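Automated Handling, Module 6: Contact Faults in Liquid Transfer

6.1 Background

These notes cover the broken-tip fault in the Dasto transfer cell and should be read before the Wednesday lab. The cell moves small volumes of liquid between open glassware using a six-axis arm, a wrist force sensor and a parallel-jaw gripper holding a glass pipette. The control program is called Loden. Version numbers are in the lab folder.

In November the arm drove a pipette into the inside wall of a measuring cup during an unattended run. The tip snapped, the cup tipped over and glass went across the board. The arm completed the move and carried on with the next two transfers using the broken stub. No alarm was raised.

6.2 Sequence of events

The fault was rebuilt from the Loden log.

The gripper closed on the pipette and reported a good grip. The pipette had slipped in the jaws and was leaning. A parallel-jaw gripper reports only the gap between its fingers, and the gap for a leaning pipette is almost the same as for a straight one.

The arm moved to the approach point above the cup and started down at 30 mm/s. The tip met the glass partway through the descent. Side force at the wrist climbed for 200 ms and then dropped sharply. The drop is the moment of breakage.

The stop threshold was set on vertical force only. Side force was logged but never checked.

6.3 Causes

Direct cause: the pipette was not vertical at the start of the descent.

Contributing causes:
Force limit applied to one axis only.
Descent speed carried over from a program written for plastic tubes with wider mouths.
Sensor zeroed once at start-up. Cable drag on the wrist changes with arm pose, so the zero had drifted by the time of the fault – enough to hide a light touch.
No check on tool length between transfers.

The vision check did not help. Clear glass on a glossy board gives strong reflections, and the Grerkis edge finder had been returning the reflected outline of the cup on some cycles. It was switched off in an earlier session and the change was not written in the cell log.

6.4 Revised procedure

Zero the force sensor at the approach point, with the arm still, before every descent. Limit side force as well as vertical force. Descend in two stages, with the slow stage starting above the rim. After each withdrawal, touch the tip to the reference pad and compare the length with the stored value. Any mismatch stops the run.

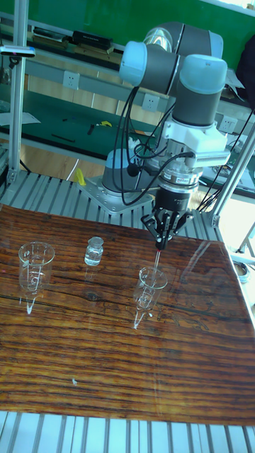 Figure 6.2. Pipette held in the parallel jaws, tip inside the mouth of the right-hand measuring cup.

The force data are least useful at this point in the cycle. The clearance between tip and wall is small, and a long thin tool bends before it passes much load to the wrist. By the time the reading is well clear of noise, the glass may already be close to its limit.

6.5 Clearing broken glass

Press the emergency stop first. A paused program is not a safe state, as Loden can resume from the remote panel. Wear cut-resistant gloves and eye protection. Use the brush and pan, then check the slots in the platform for fragments. Do not open the gripper by hand while a stub is in the jaws.

6.6 To prepare

Plot side force against time for the 300 samples before the stop in log file B. Mark first contact and breakage, and choose a threshold that would have caught the first without tripping on cable drag. Bring the plot to the lab.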